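# Clurkix Developer Forum › Manipulation › Planner: approach and hover behaviour

**Thread: Proposed change to default hover phase in pick-and-place planner (comments invited)**

---

**fdaneshvar** (Maintainer)

Colleagues,

The working group proposes to change how the Clurkix planner handles the hover phase, meaning the interval between the end of transport and the beginning of descent. At present the planner holds the end effector at a fixed height above the placement target until the perception module returns a fresh pose estimate. The hold times out after 400 ms, at which point the last known estimate is used.

Under the proposal, the hold would end as soon as two consecutive estimates agree to within 10 mm. The timeout would remain as a fallback. A draft is available on the `hover-early-exit` branch, and comments received before the next release will be considered.

Forough Daneshvar

---

**nnouri**

Thank you for circulating this. The Grerkbridge laboratory supports the intent, but I must register a concern about the agreement criterion. Two consecutive estimates from the same camera are not independent. If the gripper occludes part of the target, both will carry the same bias and will agree very well while being wrong. We observed this repeatedly in November while testing placement between containers.

I would ask that the criterion include a visibility score for the target region – the segmentation node already publishes one.

N. Nouri

---

**hung_luc**

I do not agree that a visibility score belongs in the planner. The planner should receive a pose and a covariance. If occlusion makes the pose less reliable, the estimator should inflate the covariance and the planner should act on that. Adding a second channel means each downstream user has to learn what the score means, and it has already been redefined once.

Hưng Lục
Kelton integration team

---

**nnouri**

> the estimator should inflate the covariance

In principle, certainly. In practice the present estimator does not, and the Ghaffari filter rewrite that would correct this has no release date. I would prefer an imperfect safeguard in the current release to a correct one in an unspecified future release.

---

**mvahidi** (Moderator)

A reminder to all participants that discussion of the Ghaffari schedule should be directed to its own thread. Please confine replies here to hover behaviour.

On the technical matter, could someone post the configuration used in the tests? The draft branch changes the defaults in two files and it is unclear which takes precedence.

Mahsa Vahidi

---

**fdaneshvar** (Maintainer)

The robot-specific file takes precedence. The relevant block is as follows:

```yaml
hover:
 mode: early_exit
 agree_tol_mm: 10
 agree_count: 2
 timeout_ms: 400
 on_timeout: use_last
```

I acknowledge the precedence order is not documented and will amend the README.

---

**alindqvist**

May I raise a related point? The value `use_last` for `on_timeout` seems to me the larger hazard. When an object is to be set down beside another, a stale estimate can bring the fingers down onto the neighbour. We run with `retreat`, which raises the arm 40 mm and requests a new view. It costs time, and our operators have accepted that cost.

For reference, this is the sort of layout I have in mind, with one fruit held over another between two baskets:

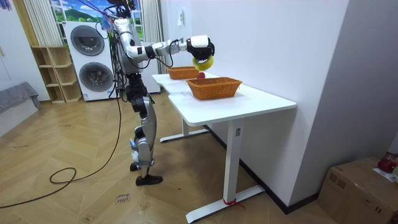
Does the early exit also apply when the hover target is updated partway through the hold? It does not carry over: any update to the target resets the agreement count to zero, and the planner must collect two new matching estimates before descent begins. I had to read the source to establish this, and it should be stated in the parameter notes.

Åsmund Lindqvist

---

**hung_luc**

I support `retreat` as the default. I withdraw none of my earlier objection to the visibility score, but a retreat on timeout would cover a good share of the failures Nima describes without altering the interface.

---

**nnouri**

It would not cover them. The biased estimates agree, so the timeout is never reached. With that noted, I have no objection to `retreat` on its own merits.

---

**fdaneshvar** (Maintainer)

The following has been recorded for the branch:

- `on_timeout` will default to `retreat`.
- The agreement count reset will be documented.
- `agree_count` will remain at 2 pending further data. Nima, if your group could supply logs from 20 occluded placements, the question of the visibility score can be put to the working group on that evidence.

The thread will remain open for comment.

---

**nnouri**

Agreed. The logs will require some anonymizing of the host names – I will upload them to the shared folder and post the path in this thread.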